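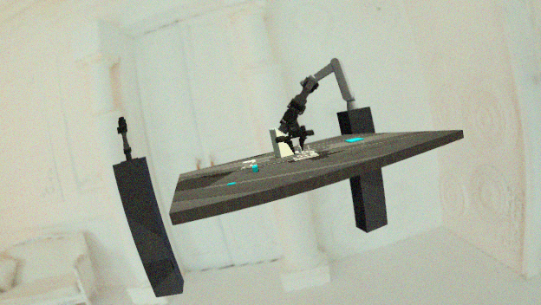 *Speaking time: 3 minutes*

**Slide 1.** Bowel screening uptake, Tenton and Sutherland. Give the denominator first: 1375 kits posted, 939 returned.

**Slide 2.** Non-returners. We reached 353 by phone. Commonest answer: kit put aside, then forgotten. Fear of the result came second. Don't read out the table.

**Slide 3.** Reminder letter. Old version ran to two pages. Joni Jääskeläinen cut it to one side, with the return date in the first line. Sent from January. No comparison group, so make no claim on effect.

**Slide 4.** Symptoms. A negative kit does not rule out cancer. Blood in the stool, or a lasting change in habit: see the GP. Say this slowly.

(Pause. Hand over to Eyvindur Snorradóttir for the Erer clinic figures.)

Questions on costs go to Thursday's session.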